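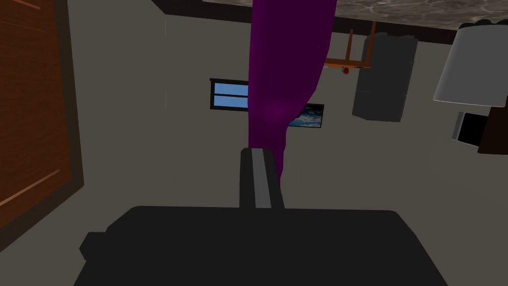 Vilja Eskola talks fast and she types while she talks. I had 90 minutes with her, she had promised me an hour, and for most of it a progress bar was creeping along on the second monitor. 564 runs of the same chore, queued up overnight. She kept looking over at it.

"It's a kitchen job," she said. "Pick a thing up off the counter, put it where it goes. My nephew could do it when he was three. Not well. But he could do it."

Eskola leads household tasks at Flasar, which has one floor over a tile showroom and makes software for other people's robots. Before that she was at Inix, on warehouse picking, four years. She says warehouses spoiled her. Same bins, same light, a floor painted so the machines know where they are. Then she switched to homes and had to start over with curtains.

Curtains?

"Anything soft. Soft things move when you don't ask them to. A cabinet stays put. You can plan around a cabinet."

So I asked the question I came to ask, can it do the chores yet. She laughed and then didn't answer for a bit.

"Some of them, some of the time, in a house it has seen before. Wiping a flat surface, yes. Carrying one cup from here to there, mostly yes. Clearing a counter after four people had breakfast, no. And I would not sell you the cup one either."

Why not?

"Because mostly."

Nearly everything at Flasar happens in simulation first. Rooms get built on the computer, furniture gets moved around, the light changes, and the robot has a go at the task over and over before a real arm is switched on. They have a library of up to 3,000 room layouts, though Eskola admits a lot of those are the same room with the fridge moved. The program that shuffles them is called Kakau. She didn't name it and doesn't know who did.

The complaint you hear is that a simulated kitchen is too clean. No crumbs, no sticky patch by the stove, no junk mail. She agrees with all of it.

"Sure. It's a rehearsal room. I can drop a thousand cups in there before lunch and no one has to sweep. If it can't do the job in the clean room I already know what happens in yours."

What goes wrong, then. I expected grasping. Grasping is what the videos always show, fingers slowly closing on an egg. She says gripping is maybe the part she worries least about now. It's the bit before and the bit after. 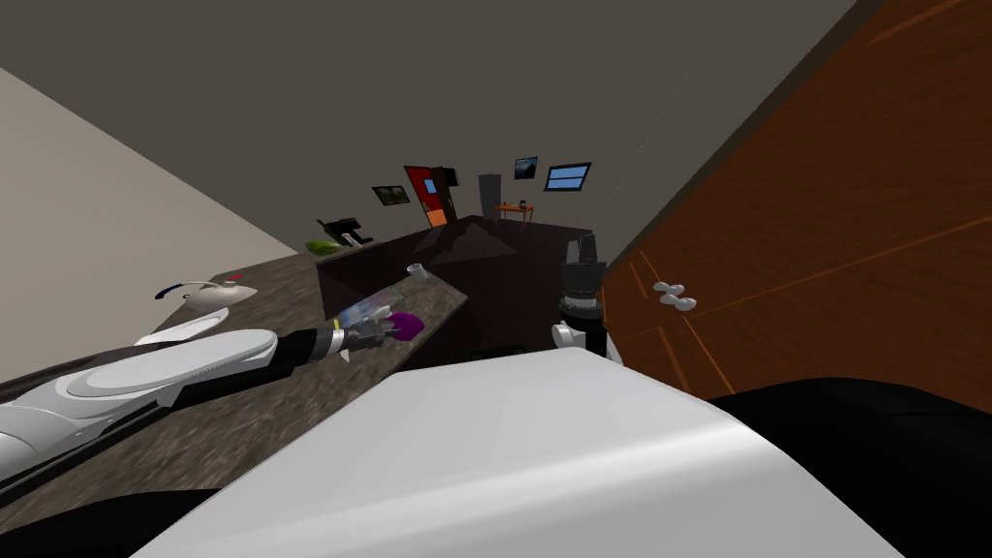 "Two arms is two problems," she said. "One is holding something, fine. Where's the other one? Is it in the way? Can it get out of the way without hitting the cabinet? People don't think about their other elbow. We have to think about the elbow all day."

And after the grip there's putting down, which she calls the embarrasing part. A person sets a cup down and lets go at the moment the counter takes the weight. A machine has to decide that moment. Too early and it drops, too late and it's pushing the cup into the stone. Clear plastic is bad too, the cameras look right through it. Shiny kettles, same family of trouble.

Then there is just looking. A camera out on a wrist goes where the wrist goes, so when the arm rolls over the whole room rolls over with it, floor up top, furniture hanging off it. The software has to keep hold of which way is down. "You get used to reading it sideways. I look at our footage and tilt my head like a dog. My neck hurts."

I wanted somebody less patient so I called Gareth Bellamy. He runs the back of house for Pangaribuan, a catering outfit that does weddings and office lunches, and he tried an automated tray line last December. It lasted until the first busy service.

"It did trays beautiful," he said. "Same tray, same spot, all night long. Then a kid on my crew puts one down backwards and the whole thing stops and blinks at you. I had 2 guys standing there waiting on a robot. I don't pay guys to wait."

Would he try again? He would. He wants pots done. Pots are hot, heavy, nasty work and he can't keep people on it. "Don't need it to be smart. Don't need it to chat. Wash the pot, put the pot on the shelf, don't stop when somebody moves the shelf."

I read that last part back to Eskola and she wrote it down on a sticky note.

"He's right, and the shelf is the whole thing. On a shop floor you can tell people not to move the shelf. He tried that, it sounds like, and people moved it. At home you can't even ask. It's their shelf."

She thinks the shop floor gets there first, by years. Folding towels in a hotel laundry, restocking, maybe Bellamy's pots if the sink is built around the machine. Homes after that, one chore at a time, and slow. Slow bothers her less than it bothers the people who fund her. A robot that takes forty minutes to clear the counter while you're at work has still cleared the counter, is how she sees it. But it has to be every time, and it cant leave a broken glass on the floor for you to find in your socks.

Does she have anything automatic at home herself?

"A dishwasher. Very good robot. You load it, that's the catch."

The bar on the monitor had got to the end by then and she'd turned her chair around to read the failures, so I asked how it went. Better than yesterday, she said, still scrolling. One of them she played twice, then called someone over from the next desk to see it, and I packed up my stuff.

Posted 3/5/18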